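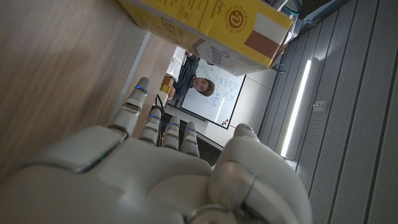 Wrist camera view, hand open next to the yellow box

Wrist camera policy falls apart when the view is rotated, is it the data or the method?
Posted by Gamine

Hi all, hoping somebody has been through this. I'm trying to reproduce the grasping result from our group's August write-up, where a policy trained only on the wrist view picks up cardboard boxes with a five-fingered hand. We've got 127 demonstrations, all done by me (my shoulders are still complaining), and I hold out 31 of them for checking.

On the held-out ones the predicted finger positions look lovely. On the real hand it's fine as long as the wrist is roughly level. As soon as it comes in on its side, like in the shot at the top where the fingers point up the picture and the table runs off at the left, it closes the thumb far too early and shoves the box instead of holding it. The yellow box is the worst of the lot.

I've tried training for longer (2999 epochs, left it going overnight) and it made no odds. Should I be turning all the pictures upright before training, or is that cheating? I'd rather not record the whole lot again if I can help it.

Jorkoteo
Just get more data. 127 is nothing. We had the same trouble and it went away once we had loads more.

Cristóbal Espinoza
More data might help but I'd look at a couple of things first, they're cheap.

How did you pick your 31? If you did all the demos yourself in a few sittings and split them at random, the held-out ones are near twins of the training ones, so of course they look lovely. Hold back a whole sitting, or every demo above a certain wrist angle, and look at the error again. I'd bet it jumps.

Then the turning. It isn't cheating at all, you know the wrist angle from the arm so you're allowed to use it. But I wouldn't only turn the pictures. Your hand is fixed to the camera, so once you turn everything upright the fingers start wandering about the picture and the policy has to learn that as well. I got on better leaving the pictures alone and feeding in the direction of gravity as three extra numbers. Took me 15 minutes to add, most of which was hunting for a sign error - check yours!

Also, your yellow box has big printing on it and a round logo. Mine used to latch on to that sort of thing. Try shifting the colours a bit in training, or stick plain paper over the box for one run and see if the thumb behaves any differently.

And 2999 epochs on that little data is a lot. Keep an earlier checkpoint and compare.

Gamine
Random split, yes, guilty. Held back my last sitting instead and the error is much worse, so that's one mystery gone. Adding gravity tomorrow morning and I'll post how the thumb gets on.

Tapia
Does the gravity thing need the arm to be calibrated? Ours is a bit off at the elbow and I don't fancy redoing it.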